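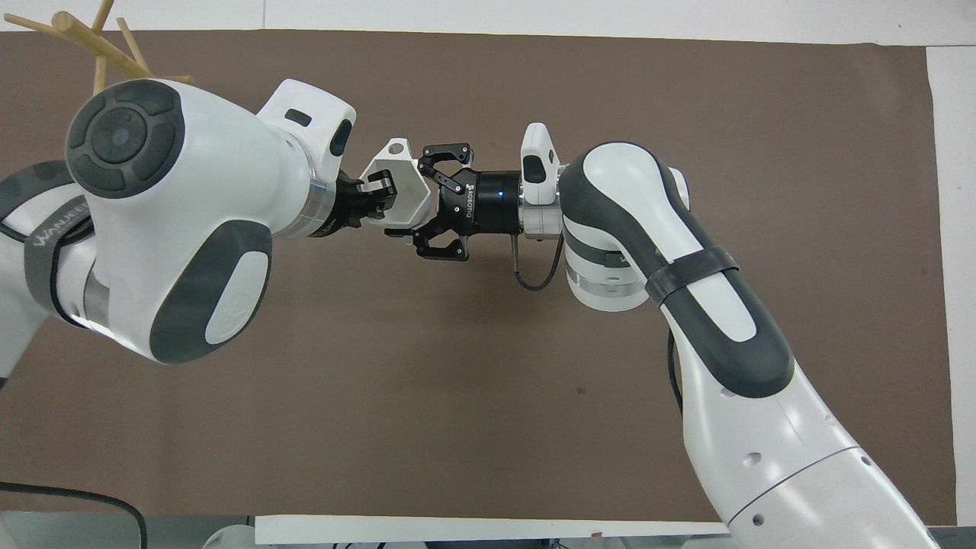
Left gripper holding the hex part, right gripper open. August, the handover task.

So I've been putting off writing this one up because I wanted to be sure, and tonight I'm sure enough. The waiting trick works!

Back up a bit. For most of the summer the two-arm policy has been learning from demonstrations where Bjartur and I teleoperate the way people do, which means both hands moving all the time. The right one starts closing before the left one has settled, the left one lets go early because it "knows" the other has it. Lovely to look at. The policy copies all of that and gets the timing wrong, and the part goes on the mat (or the policy just hovers there, fingers open, making up its mind forever). We blamed the wrist cameras for weeks. I rewrote the Flutau logging code over it, which I now kind of regret, though it did need doing.

Then I tried recording a batch where I simply stop before the grasp. Two seconds, both arms still, then close. Then another pause before the first gripper opens. It feels ridiculous when you're the one driving, like playing piano with a metronome that's fallen asleep. I got through 37 demonstrations that way before my shoulders quit, and trained on only those, nothing from the older sets mixed in.

20 trials of the handover on the new checkpoint and it dropped the part twice. The old checkpoint, same starting positions, same day, dropped it more often than it kept it, and it had a much bigger pile of data behind it. I ran the old one second on purpose so I couldn't accuse myself of getting tired and sloppy with the resets. I still don't love that I was the one doing the resets. Somebody else should do them next time.

My guess at why: with the pause in there, "about to grasp" becomes a place the policy can recognize, and it gets a bunch of near-identical frames of it to learn from. But it could also be that I just drive more carefully when I'm forcing myself to stop. Those two are tangled up and I haven't separated them. Trimming the pauses out of the recordings and training again would do it, I think. Same demos, no stillness. That's the next run.

The mug is the other thing I want to try it on. 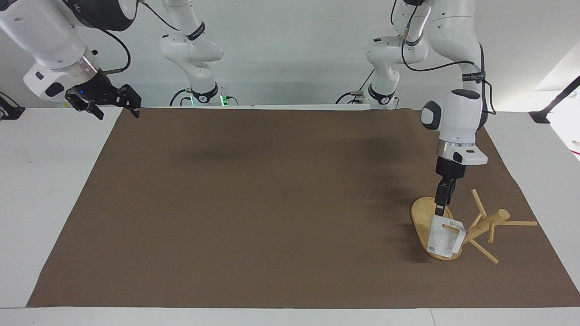
Alby Cosgrove wrote back that one task proves very little, that a policy trained on pauses may simply learn to pause, and that I should report time per trial next to the success rate before I get excited. Fair. The new one is slower, I could tell without a clock, and I didn't log it properly. Putting a timer in tomorrow morning before I touch anything else.

Also need to rename the checkpoints. Two of them are called Nellemstead_final and I had to open both to find out which was which.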